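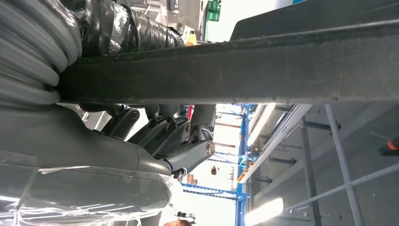
Where do you take the stuff that's too good to throw out and too big for the car? To the Villix swap shed on Garcia Street, and from this week they'll take it on Mondays as well.

12 Nov 2018

I've been going to the Villix shed for a few years now, mostly for jars, and I have never seen it as full as it is at the moment. The old storeroom behind the bakery had to be emptied by the end of the lease, so everything in it got wrapped up and shifted across the road, and now it all has to be sorted before the doors open properly. I went down to have a sticky beak and ended up staying most of the morning (wear closed shoes, I didn't).

There's a big coil of grey corrugated hose just inside, partly done up in clear plastic, and I heard two different people ask if it was going free. It isn't yet! Silvia Matoušek, who runs the shed, wants everything listed first, and the list was up to 707 lines when I left. She reckons it'll get to 3471 by the time they've opened the small boxes, because every box of taps and hinges gets its own line and some of them have been taped shut since before she started.

"We're not being fussy," she told me. "Last May we gave away a pump and kept the hose that went with it, and the bloke had to come back four times."

The way they're doing it is pretty simple. Anything still in its plastic stays in its plastic until someone has written down what it is. The green crates are for kitchen things. Blue shelving is for whatever has been listed and is ready to go, and if it's on the floor, please leave it on the floor, even if you can see exactly what it is and you've wanted one since 2015. I'm looking at my own brother-in-law there. 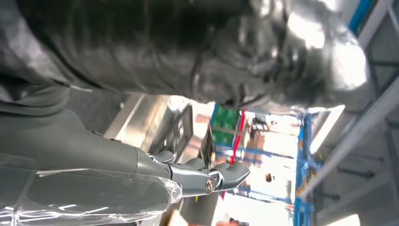
Blue shelving, green showing further back and plenty still under wraps at the Villix shed.

Rizal Pasaribu has been on the heavy end of it. He used to do removals for Andale and he's got firm opinions about black plastic, mainly that people use far too much of it and then forget what's inside. He had me hold a corner while he cut the tape on one bundle out the back, and after all that it was curtains. Nice ones, mind you, and I've put my name down.

The stainless steel is what most of the cafe people are after. Mahtab Sadeghi from the lunch place on the corner was in with a tape measure before nine, and she says she'd happily pay the $600 the shed is asking for a proper bench if it'll go through her back door. She was off home to measure the door again. Mirko Ruggiero has asked about a bench too, so there may be a bit of a tussle, though they were sharing a thermos when I saw them.

Delivery is the other question I kept hearing. Flodeo will bring large items to anywhere in town on a Thursday, but you have to book at the shed counter and you have to be home. They won't leave things on the nature strip any more after the business with the piano.

Small things are a gold coin as usual. Monday hours are ten till two, Saturdays haven't changed, and if you can spare a couple of hours to help with the list then ask for Joscha Schwerdtfeger, who has the clipboards. Bring your own pen. I lent mine out and didn't get it back.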